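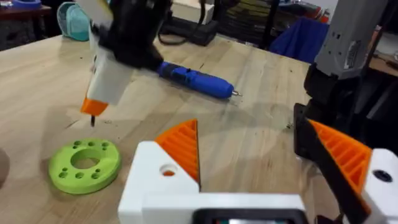

Fatos Pavlović asked me before I had even sat down whether we were really going to publish the 3,000 meters splits from the Revness meet, given that the lap counter had gone wrong in the second heat and two of the women had already been told one finishing order and then another. I said I didn't know yet, and I want to write down what we talked over, because by next season I'll have forgotten all of it.

March 29, 2019

Spent nearly the whole day on the timing files from Revness. For anyone reading this who wasn't there (lucky you, it rained sideways), the meet used the Traro mats on the start line and the old Drillano hand units as backup on the infield. The mats gave us 3173 raw reads over the afternoon, far more than the number of laps anybody ran, so there is a good deal of double reading in there. I'm fairly sure most of it comes from athletes standing around near the mat after their races, hugging each other and looking for their sweatshirts, and good for them! But it does make a mess of the file.

I started by throwing out every read that came within two seconds of an earlier read from the same bib. That took care of 561 of them. Then I went race by race and dropped whatever came in after the last finisher had crossed, and I went slowly, with the start list beside me and a pot of coffee, and it was a rather pleasant morning's work once I got into the rhythm of it.

Heat two is the sore spot. The bell was rung a lap early for the leader, she kicked for home, and then she had to be waved around again with nothing left in her legs. I felt for her. The hand times from Drillano match the mats to within a couple of tenths for the first four laps and then wander off, and I think the person holding the unit got as confused by the bell as everybody else did. I would have too.

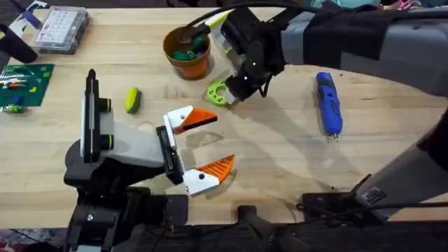 Fatos thinks we should give the full-distance times as official and put a note beside heat two saying the bell was early. I was leaning toward leaving the heat out of our pacing study altogether, and I still am, since nobody's last two laps mean what they usually mean. We went back and forth over lunch and settled on both: the note goes in the published results, and the heat stays out of the study. He'll write to the Vukčević club tonight, as three of the runners are theirs and they ought to hear it from us before they read it on a web page.

With heat two gone I have 491 clean lap times to work with. Almost all of them look sensible. One has a girl running a lap in 31 seconds, and I'm guessing that's a bib swap, so I've marked it in red and left it alone until I can look at the finish video.

The pacing itself is as we saw in September. The juniors go out much too fast, sag badly in the middle, and find something at the end that they plainly had all along. The older women are steadier, lap after lap, and a pleasure to plot. I'd like to show the juniors their own curves, if their coaches don't mind, and I'd want to be gentle about it.

Still to do: check the red lap against the video. Ask Revness whether the mat can be moved a few yards past the finish next time, or whether the runners could be walked off to the inside. Fix the column headings in the lap file, where I have "split" meaning two different things (my own fault). Fatos has the spare key to the timing cupboard and is bringing it back tomorrow along with the spare bib chips.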